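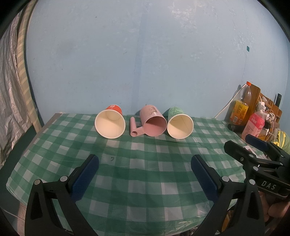 **Primdale Pharmacy, back rooms and dispensing area**
Inspection made on 29th October, after closing
Filled in by: Baptiste Bouvier, pharmacist
Second person: Gobnait Brophy, pharmacy technician

Signs used: [x] in order, [ ] not in order, [~] in order with a comment. Please read the comments also where the box is checked.

## 1. Refrigerator and cold storage

- [x] Temperature is inside the permitted range at the time of reading
- [x] Door closes fully and the seal is clean
- [~] Temperature log is signed morning and evening
- [x] No food or drink inside
- [ ] Insulin boxes do not touch the back wall

**Comment:** The log has two evenings in October with a temperature but no initials. The numbers are good, but I can't know who read them. Whoever closes the store must sign, even if the customer line was long that day. Gobnait moved the insulin forward while I was writing this. I leave the box open all the same, as it was the condition I found.

## 2. Expiration dates

- [x] Prescription shelves A to F checked
- [~] Over-the-counter shelves checked
- [ ] Expired products separated and labeled
- [x] Short-dated products have the orange sticker

**Comment:** We took 14 expired packages from the over-the-counter side, most of them cough syrup from last winter. They were standing behind the new ones, so the new delivery was put in front. I ask everybody to put the new ones behind, also when there is a hurry. The bin for expired products had no label on it. It is a gray bin the same as the paper recycling bin and stands next to it, and I do not like this at all. The label is printed now and the bin will get another place when we decide where.

## 3. Controlled medicines

- [x] Cabinet locked when we arrived
- [x] Key with the pharmacist on duty
- [x] Physical count agrees with the register
- [~] Corrections in the register are made in the right way

**Comment:** The tablets we counted were 1,246 and the register says the same. One correction on the second page was made with correction fluid. It must be one line through the wrong number, with initials and date beside it, so that the old number can still be read. I have spoken with the colleague and she was not aware.

## 4. Counting and compounding area

- [x] Counting trays clean, no powder left
- [x] Scale is level
- [~] Scale calibration is current
- [x] Separate tray for penicillins, marked
- [ ] Mortars stored upside down and covered

**Comment:** The calibration sticker is valid until the end of the month only. The service company, Trulside, has been called and offers a visit on the coming Thursday. If they do not come, we don't use the scale from the first of the month. The small mortar was in the sink. It was rinsed but not washed, as far as I can judge from the ring in it.

## 5. Dispensing software and labels

- [x] Interaction warnings are turned on at both stations
- [~] Label printer prints clearly
- [x] Screens lock when nobody is using them
- [x] Backup completed last night

**Comment:** Station two prints the last line of the label too light, and the last line is often "take with food." Gobnait cleaned the print head and it became better. We have 3,000 labels in stock from Stanciu. The new roll feels thinner than the old one, and I would like to compare them before we order again.

## 6. Staff and waiting areas

- [x] Emergency exit free
- [x] First aid box complete
- [~] Fire extinguisher inspected
- [ ] Safety data sheets can be found by all staff

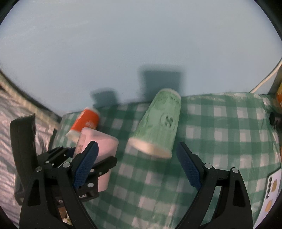 *Cups on the checkered tablecloth.*

**Comment:** The extinguisher has its tag, but a delivery box from Kolletano was standing before it and one had to move the box to read the date. Please keep that piece of floor free. The data sheets are in a folder that I could find only by asking Gobnait, and she is on vacation next week. The folder should hang beside the sink.

## 7. To be done

| Item | Who | When |
|---|---|---|
| Missing initials in temperature log, ask closing staff | Bouvier | Monday |
| Place for the expired products bin | Both | This week |
| Trulside visit for the scale | Bouvier | Before month end |
| Compare label rolls | Brophy | After vacation |
| Folder with data sheets, hook on the wall | Brophy | Before vacation |

The last inspection had 16 comments open, and all of those are closed except the hook, which I have now written for the second time.

Signed: B. Bouvier, G. Brophy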